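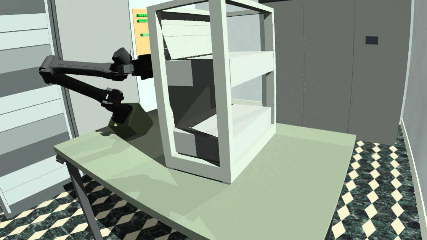

Search our store
Home Kettles Grinders Filters Cart

Brosar Gooseneck Kettle

If you make pour-over at home, you already know how much a slow, steady stream matters, and we've grown very fond of the way the Brosar pours (even half asleep!). It holds enough for 6 small cups, and you can set it to 90 degrees Celsius for darker roasts. Rinse it before first use and descale it every May or so.

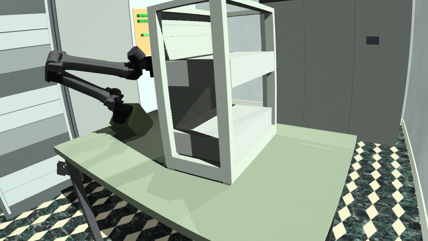 Marlene Medeiros wrote to us that she'd like a longer cord, but that her morning coffee tastes sweeter now and the handle stays comfortable. The cord length is listed under Specifications, and the spare lid ships in 5 days.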